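14/12/2021

Up at stupid o'clock, boxes still all down the hall. Said I'd have the back room clear before January and I've got 2 weeks and a bit. Ha.

Did the desk drawers first. 17 biros, most dead. Lamptey receipts going back years, binned. The Hulto lamp needs a new plug, put it by the door so I trip over it and remember. Found the good scissors!! Also 60 quid in an old card, so lunch is on me.

Bus to Trirkthorpe after that for bin bags and tape. Freezing. Queue in Wasley out the door, everyone buying wrapping paper, 80p a roll and thin as anything. Got 2 anyway. Came home, forgot the tape. Typical.

Afternoon better. Wiped the table down, wanted one thing on it that wasnt paperwork. Put the plaited basket there, the brown one with the fat rope-ish rim. Looks nice against the blue-grey wall, warmer. Can't decide if it's a waste bin or a plant pot holder, been both in its time.

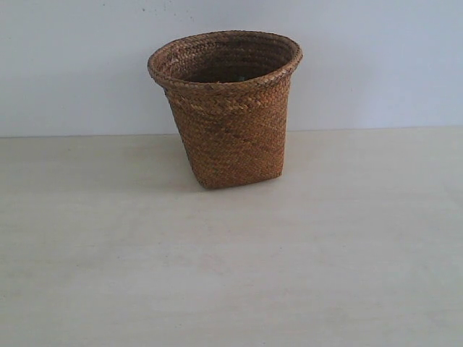

Mum on the phone says plants rot them, the water gets through whatever you put underneath, and hers went black at the bottom in one winter. So bin then. Or wool. Wool might be best, it's all over the bedroom in carrier bags.

Still to do: shelf, curtians, the box of leads. Ring about the plug. Tape!!! Tea was toast again. Bed.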